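Workshop notebook, dye and finishing room, Kemow building
23rd July
Subject: Colorfastness of the purple lots, second round of wash trials

Purpose of the entry. The first round left open whether the color loss in the purple cotton came from the dye lot or from the rinse. The present round was set up to separate the two. All cloth was cut from one bolt supplied by Tindall, so that differences in the base fabric can be left out of the discussion. The bolt had been scoured before delivery, but it was scoured again in our own kettle at a low boil and dried flat.

Materials. Two dye lots were used, marked A and B on the shelf cards. Both are the Clolier reactive purple, bought in separate orders. Soda ash came from the large bin, and the salt was the plain grade without additives. The rinse agent was Fluvia concentrate, diluted according to the label. Colleagues should note that the label on the older bottle gives a different dilution from the label on the new one. The new label was followed throughout.

Preparation. Twelve swatches were cut, six for each lot. Each was weighed dry and tagged at one corner with white cotton thread. The tags in the first round were polyester and could not tell us anything about staining onto cotton, which was an oversight on our part. The dye bath was made up to 4000 ml for each lot and stirred by hand. Soda ash was dissolved separately in warm water and added after the salt had been worked in. One bath was left unattended during the delivery at the loading door, and its stirring was uneven for that period. This was lot B. It should be kept in mind when the shade of lot B is judged.

Fixing. The swatches stayed in the bath for 2 hours. They were lifted out in the same order in which they went in. The excess was pressed out between boards – wringing had left crease lines in the first round that were later mistaken for streaks in the dye.

Rinsing. Half of each lot was rinsed in cold water only. The other half was rinsed cold, then washed hot with Fluvia, then rinsed cold again until the water ran clear. The sink nearest the window has low pressure and should not be used for this step until the valve has been looked at. The request is already in the maintenance book.

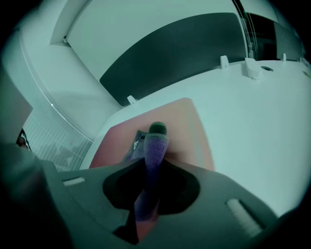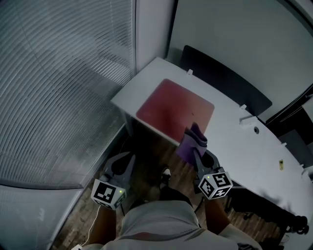 Should a swatch be ironed before it is compared with the shade card?
Press it lightly through a plain white cloth, let it cool to room temperature, and then compare. A warm swatch can read redder than it is, and the difference is enough to move it a full step on our card.

Results. The swatches rinsed in cold water only gave up color in the first test wash, and the white tags came out a clear lilac. This was true of both lots. The swatches given the hot wash held their shade well. Their tags were very slightly tinted in lot A and clean in lot B. Shade was read at the north bench in daylight, by two people working separately, and the readings were entered before they were compared. They differed on one swatch only, from lot B, and that swatch has been set aside for a third reading.

Rubbing was tested dry and damp. Dry rubbing left no mark that either reader would record. Damp rubbing marked the test cloth for all of the cold-rinsed swatches. For the hot-washed ones the result was mixed, and the pressure applied by hand was probably not even enough to support a ranking. The weighted block should be used next time. It is in the drawer under the drying rack, with the old shade cards.

Discussion. The rinse accounts for most of the loss. The difference between lots is small and may come from the uneven stirring noted above. There is no reason at present to return either order to Clolier. The cold-only rinse should be taken out of the standard sheet for this color, and the sheet for the blues should be checked for the same instruction.

Open points. The light exposure test has not been started. The window frame holds 9 swatches, so the full set will not fit, and a choice has to be made. The proposal is to leave out the cold-rinsed pieces from lot B. Water hardness was not measured on the day of dyeing, and the strips in the cabinet are past their date – a new pack has been added to the order list. The remaining dye solution was neutralized and logged in the waste register. The kettle still needs descaling before the wool is started.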